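El cajón de los palillos: materiales, longitudes y base textil

El cajón de cubiertos estándar está pensado para piezas con cabeza: cucharas, tenedores, cuchillos. Los palillos no encajan en esa lógica. Son largos, de sección reducida, ruedan si el perfil es redondo y, sueltos en una bandeja de compartimentos, acaban cruzados en pocos días. En las viviendas donde se usan a diario, el problema se resuelve a menudo sin bandeja.

Yaowalak Wattanapong, que proyecta interiores de cocina en el estudio Plandow, lleva desde diciembre revisando cajones de uso doméstico para un cuaderno técnico interno. Ha medido 113. Su primera recomendación es retirar los separadores rígidos. «El compartimento de una bandeja comercial suele quedarse corto para un palillo de cocina y ancho para un par de mesa», explica. «Se pierde fondo útil y las piezas se mueven igual».

La alternativa es una base de tejido con rizo, doblada a la medida del fondo. El rizo aumenta el rozamiento, amortigua el golpe del cierre y se lava aparte. Wattanapong prefiere dos toallas pequeñas a una grande: se cambian por separado y el borde entre ambas sirve de referencia para repartir los grupos. El doblez debe quedar hacia el frente del cajón. Si queda hacia el fondo, el tejido se levanta con el roce de las puntas y los pares se desplazan al abrir. 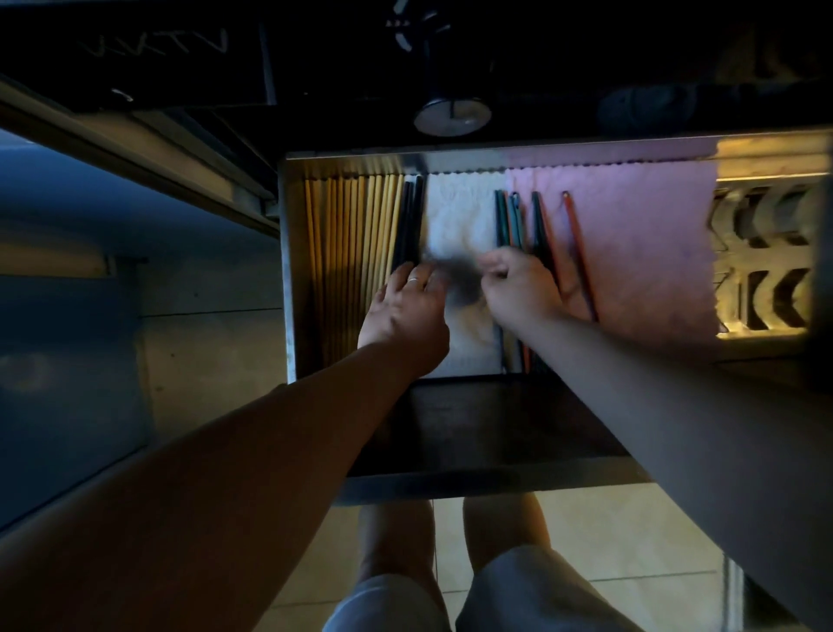

La ordenación por material es la más estable. La madera clara sin lacar admite filas apretadas, porque las piezas se sujetan entre sí. Los palillos lacados o de color requieren más holgura: el contacto continuo entre superficies barnizadas deja marcas visibles en el tercio superior, que es donde se agarran. Los pares de uso individual pueden ir aparte, en diagonal si el ancho lo permite.

En cuanto a la orientación, conviene que todas las puntas miren al mismo lado. Anouk Martens, responsable de ensayos en Naciri, fabricante de herrajes para cocina, las coloca hacia el fondo. De ese modo la mano toca solo el extremo grueso. Martens advierte además sobre la altura: entre la capa superior de palillos y el canto del cajón deben quedar 8 milímetros libres. Con menos, un par montado sobre otro puede trabar la guía.

Su equipo sometió un cajón con guía Rimholm a 3077 ciclos de apertura y cierre, primero con bandeja de plástico y después con base de toalla. Con la bandeja, los palillos redondos perdieron la alineación antes de terminar la primera tanda. Con el tejido hubo que recolocar los pares 6 veces en todo el ensayo, siempre tras cierres bruscos.

El punto débil de la base textil es la humedad. Un palillo de madera guardado sin secar cede agua a la toalla, y esta la retiene bajo toda la fila. Martens aconseja secado vertical, con las puntas hacia arriba, antes de guardar. La toalla se sustituye cada semana, o antes si el rizo se nota apelmazado.

Para quien no quiera usar tejido, la firma Dallura vende una lámina de corcho recortable. Se limpia con un paño y ocupa menos altura, aunque amortigua peor el cierre y obliga a pegar los bordes en cajones de más de medio metro.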